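About Skalarwood

Skalarwood records robot manipulation by hand. Our operators guide two-arm stations through ordinary tabletop tasks, and the recordings go to customers who train control policies on them. We also build the stations, write the recording software and run the annotation. We do not sell robots.

The company started in March as a two-station contract for Clalledow, a packaging firm that wanted a robot to sort mixed stationery returns. Scripting the motions did not hold up once the goods stopped arriving in the same orientation. Demonstration did better, and Clalledow asked for more of it than the first two stations could supply. We now run 20 stations in the Fitzgerald building and a smaller site at Grandthorpe for work that needs a quieter floor.

How a session works

Each follower arm is paired with a leader arm of the same joint layout. The operator moves the leader by hand and the follower copies it joint for joint. The operator sees the follower directly, through the open side of the station, and may also use the wrist view on a monitor. For thin objects most of our people prefer the wrist view, which shows the fingertips and the object at close range.

A task is defined on one sheet: the starting objects, the permitted range of starting positions, the end state, and what counts as a failed attempt. Failed attempts are kept and labeled. Attempts in which the operator hesitates for a long time are also kept, but are flagged so that customers can filter them. An episode ends when the end state is reached or at 90 seconds, whichever comes first.

Pens and markers

Pen handling is our oldest task family and still the one customers ask about first. A pen rolls, has a small graspable width, and often has a cap that can separate under load. It also has a right way up.

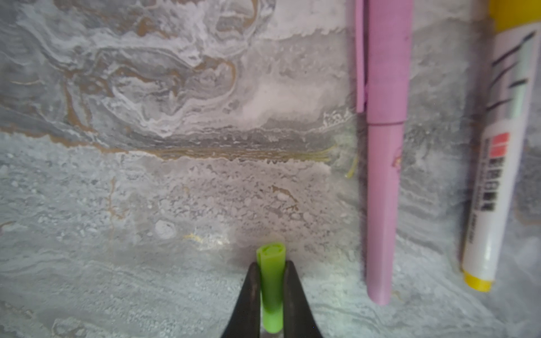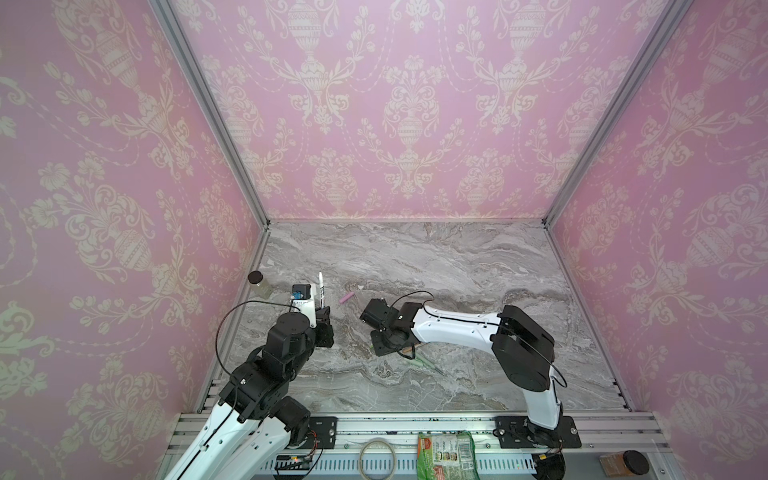 Writing instruments on the marble-patterned surface.

The catalog lists 164 task sheets, of which pens, caps and small cylinders make up the largest group. Wall panels and floor coverings are changed on a schedule. A policy trained against one plain background tends to depend on it, so patterned walls and veined surfaces are part of the standard set. Extra objects are left in the workspace in a proportion of episodes for the same reason. The operator is told which objects belong to the task and works past the others.

Data and delivery

An episode contains the joint positions of leaders and followers, gripper opening, all camera streams and a text instruction. Streams share one clock. We check the alignment at the start of each shift with a short reference motion and discard the shift's recordings if the check at the end does not agree with it.

Every episode is reviewed by a person other than the operator. The reviewer marks grasp, release and regrasp times and confirms the outcome. Disagreements go back to the operator once - after that the episode is dropped.

Customers receive raw streams and a trimmed version. Calibration files are included for every station and are renewed whenever a camera or an arm is moved.

Operators

New operators spend their first two weeks on block stacking and jar lids before they record anything for delivery. No robotics background is required. Steady hands help, as does a willingness to repeat a motion without speeding it up. The longest single task run to date was 372 accepted episodes of one capping task, shared between four operators.

Operators work at a station for no more than two hours before changing to review. Leader arms are counterbalanced, but the shoulders still notice.

Visits and inquiries

The Fitzgerald site is open to prospective customers by appointment. Visitors can try a leader arm on a practice station - please leave rings and loose bracelets in the lockers by the door. The next open afternoon is 26th May. Grandthorpe does not take visitors.

For a quotation, send the task, the objects involved and the arm you intend to deploy on. If the objects are unusual, send us two full sets, one for recording and one as spares.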